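# Blue Latches and a Slab of Pork Belly

*May 23, 2024*

The loudest gasp of my day at the Nestix open house came over a lunch box. There were flashier things on the schedule, including a mobile base called Goddale that rolled up and down the hallway all morning. But the crowd kept drifting back to the kitchen bench, where a pair of white arms with gloved hands was working on a clear plastic container of raw pork belly.

Debora Lo Presti runs the bench. She talks fast and waves a spare glove while she does it, and she had visitors leaning in within a minute. "People want to see a backflip," she told me. "I want to see somebody's dinner get put away without the lid popping off across the room."

I had never thought much about the box in my own fridge. Now I can't stop. It's slick, it bends a little under pressure, and it's see-through, so a camera gets highlights and reflections where it would like to find a nice solid edge. The meat shows through the wall, hazy and pink, and the software has to work out that the pink part is inside and the shiny part is what you hold. From the wrist camera's side, a tilted box looks like this:

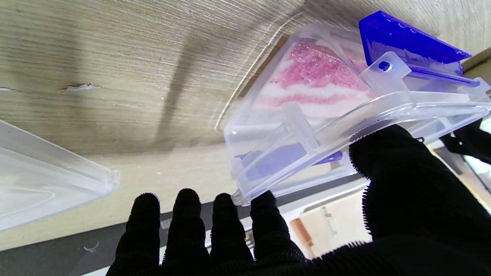

## Why the gloves are fuzzy

The gloves were my favorite detail. Up on the monitor, the fingertips have a bristly outline, a bit like a caterpillar's back. Lo Presti's group calls the hand Medve – it means "bear" in Hungarian, and her colleague Kálmán Oláh picked it after the first knit glove came back looking like a paw.

Oláh let me squeeze a bare hand and then a gloved one. The bare fingers felt hard and slippery against a plastic lid. The glove gave a little and caught on the rim. He goes through plenty of them, and he keeps the worn ones in a drawer to compare how they age.

He also likes to watch from the wrist view, with the fingers reaching up at the box and the long blue strip running along its top.

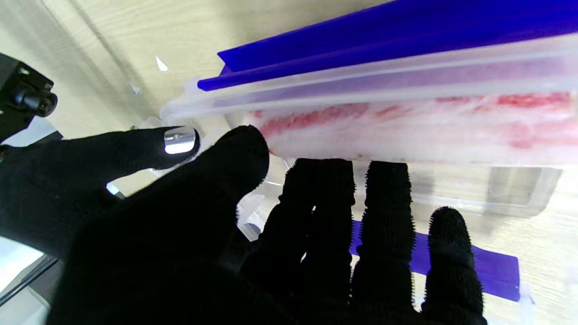 **Why practice with real meat when a block of foam would be cleaner?**

Foam keeps its shape and stays where you put it. Pork belly sags, slides and smears the plastic, and a robot that has only met foam will be caught out by all three.

Oláh's software, Dresside, stores every attempt, good or bad. The count stood at 1,701 when I walked in, and the team wants 3,000 by August. He scrolled back through some early ones for us, and they were wonderful. Lids skated off the table. One container got patted gently on the corner for 70 seconds and never opened. A kid near the front asked to see that one again, and so did I!

What I liked is that the room hadn't been tidied up into a showroom. Past the bench there were boards in a stack, cables everywhere and white cabinets along the side. It looked like a place where people work late.

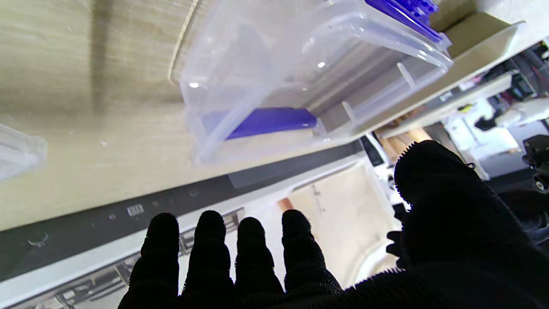
*Medve's fingers and thumb, with a clear container on the wood-grain surface and the workshop beyond.*

From where the visitors stood, the setup was more cheerful. A printed kitchen hangs behind the table, complete with a sink, a gas cooktop and potted herbs, and I caught one man squinting at the faucet to see if it was real. With the lid lying next to the container, you get a good sense of how much the two hands have to share out between them.
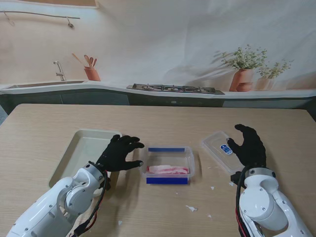 **Nestix Home Handling Team** | Kitchen Bench

I asked Lo Presti what she would call a good year. She thought about it for longer than I expected. Closing all the latches, she said, on a box the arms have never met, with food in it they have never met either. After that she'd like to try soup.

She means it about the soup. Oláh put his head in his hands when she said it, and then started telling me which containers leak.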